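Re: [sositz-kitchen] dish rack, who wants it

On April 2, Dima Saab wrote:
> Is the rack the wire kind? We had one where the plates
> kept sliding flat. And does the tray come with it?

Yes wire, black, tray included. Plates go in upright, see here 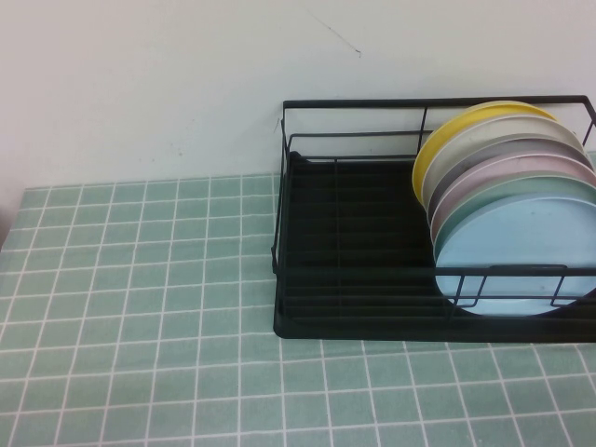 Rack with six plates in it

Plates stay with us, sorry, only the rack is going. Tray has ridges along the bottom, wipe it out once a week or you get a film. We used a bit of vinegar, works ok.

Sliding – never had that with dinner plates. Saucers yes, put those at the end. Its a Hukis I think, recipt is long gone.

Meausre your counter first!! Ours sits right back against the wall and leaves the whole left side free for chopping.
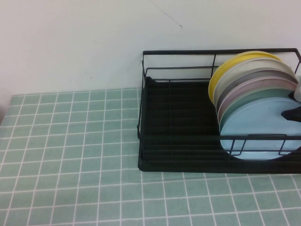

Same rack, left half of the table clear

Pickup at flat 209 after 6 pm, ring twice. Green cover is not part of the deal – asked already by 153.

D., if you want it say so tonight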